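Serrano Toy Library
Minutes of the general meeting, Mar 14, 2019

Present: Soon-im Hwang (chair), Crescencio Cárdenas, Eustaquio Ventura, Leopoldo Robles (minutes)
Apologies: Faustino Jaramillo

1. Previous minutes
Accepted with one correction. The puzzle shelf was paid for by Ploka, not by the library.

2. Loans and money
Crescencio reported 604 loans since September. The balance stands at $236 after the rent. Two late fees are still owed and will be dropped.

3. Letter and number blocks
Eustaquio has been going through the wooden blocks. Several sets have been mixed together over the years, and families have been returning them in whatever bag was handy. He proposed sorting everything on the wooden table and making up small sets by letter and number. 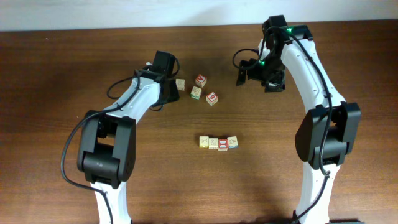
Soon-im asked that each set go out in a drawstring bag with a card listing what belongs in it. Leopoldo would prefer boxes – the bags get left in cars. Agreed to try bags first and look at it again in September. Spare blocks will go in the open play bin.
Action: Eustaquio to sort, Crescencio to write the cards.

4. Cleaning
Wooden items to be wiped with a damp cloth only, no soaking. Leopoldo to put a note by the sink.

5. Other business
Faustino sent word that the Flidum train set is missing a bridge. To be lent as is, with a note on the lid.

Meeting closed.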